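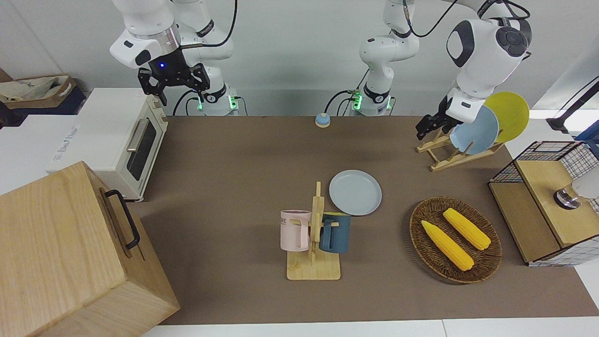

## Re: [small-kitchens] Wooden dish rack, and where to put a toaster oven

Dear all, dear Soledad,

Soledad Espinoza wrote on Thursday:

> Hello everybody,
>
> We are moving into a smaller flat in Villalba and I must decide what comes with us. I have three questions and I hope you don't mind them all in one message.
>
> 1. Is a wooden dish rack a good idea? Mine is metal and it leaves orange marks on the plates. My mother says wood goes black in one winter.
>
> 2. The new kitchen has one good worktop, 90 cm long, and nothing else except the part beside the sink. I have a toaster oven and a kettle. Does the oven have to stand with its door to the front? If it does, I lose the place where I cut vegetables.
>
> 3. Coloured plates or white ones? We have both and there is space only for one set.
>
> Thank you for any experience, also bad experience.
>
> Soledad

I answer in the same order. I have lived with small kitchens for many years, and at present I help to keep the shared one at Kistberg, so some of my habits come from a place where many hands use the same things.

**1. The rack**

Yes, I would take wood again. Ours is light wood with slanted slats, and the plates stand in it upright, one behind the other. I like the slanted kind better than the kind with straight pegs. A plate leans a little and stays there, and you can take the front one without touching its neighbour.

Your mother is right about the black, but I think it depends on the feet. My first wooden rack stood always in a small puddle on the draining board, and after one winter the two lower bars were black and soft. The second one I lift every evening, and I wipe under it. It has now been in use much longer than the first and only the ends of the lower bars are darker. If you don't like to lift it every evening, put two corks under each side. It is not beautiful but it works.

About oil: I use Gumetik, the one in the flat tin, twice a year. Somebody on this list wrote before (message 753, if you want to search the archive) that ordinary sunflower oil becomes sticky, and I can confirm this from my own mistake. Let the rack dry for a full day before you oil it. I did not, one time, and the wood went cloudy and remained cloudy until I sanded it.

Don't put pans in it. A rack for plates is a rack for plates. I dry pans with a cloth and hang them.

One more thing, please measure your biggest plate before you buy. The rack I ordered first from Traltura was good for side plates, and the dinner plates stood on top of the slats like birds on a wire. They took it back without discussion, but I paid the post.

**2. The toaster oven**

No, the door does not have to look to the front. Ours is a cream-white one with rounded corners, and it stands at the left of a long brown table with its glass door turned to the right, so that it opens along the table and not towards the person. The middle stays for working. I was against this arrangement when it was proposed, because I thought I would burn my arm each time I reached for something. After some weeks I did not notice it any more.

For your 90 cm you must take a tape and measure two things: the oven itself, and the oven with its door open. People forget the second. My own one at home needs 80 cm with the door fully open and turned sideways, if I count also the place where I put down the hot tray, so on your worktop there would be almost nothing left while it is in use. When it is closed, you get your vegetables place back. For me this would be acceptable, as I don't cut and bake in the same minute. For a family with children I am less sure, and I would perhaps keep the door to the front, or put the oven on a strong shelf.

Please look also where the knobs are. If you turn the oven, the knobs turn with it, and with some models you then have them against a wall and must feel for them like in the dark. Try it in the shop with your hand.

Leave free space behind and above, as the booklet says. I don't give you a number because each booklet has a different one. And no paper bags near it — I say this also to myself.

The kettle I would put beside the sink. It is quickly moved.

**3. The plates**

Here I am not neutral. I love coloured plates. In our rack you find a pale blue one and a bright yellow one, and when I come in the morning and the light is grey they make me a little happier. White plates are more practical if you break things often, since you can replace one and it fits with the rest. When we broke a green one, we could not find the same green again, and we bought another green, and now everybody sees which is the new one.

With scratches I found the opposite of what I expected. The dark marks from knives show on white and on pale blue, and much less on the yellow. For coffee cups I have no opinion.

If your two sets have the same diameter you could also take half of each. They would stack well and nobody would complain, except possibly your mother.

**A question in return**

Does somebody know where to buy a small service bell, the round kind which you press on top? We have one with a blue base and a silver dome. I would like a second for my own kitchen, where I ring when the food is ready and my family pretends that they don't hear. The ones I found were all black, or they were very big, or they cost 81 euros, and this is too much for a bell. Second-hand is perfect. I can collect it if it is not too far, or pay the post.

I would also be glad to hear how others clean the glass of a toaster oven door. I use a paste of baking soda, I leave it while I drink one coffee, and then I wipe it off with a damp cloth. It removes most of it. In the corners next to the hinges there remains a brown line that I can't reach with anything, also not with a toothbrush. If you have a method without strong chemicals, please write it to the list and not only to me, I believe that we all have this brown line.

Soledad, good luck with the move. Pack the rack with a towel between the slats, they break easily if something heavy leans on them from the side. And write us please how the 90 cm worked out.

With kind greetings from Kistberg,

M.

PS: The corks should be all from the same sort of bottle. I used mixed ones in the beginning and the rack was rocking.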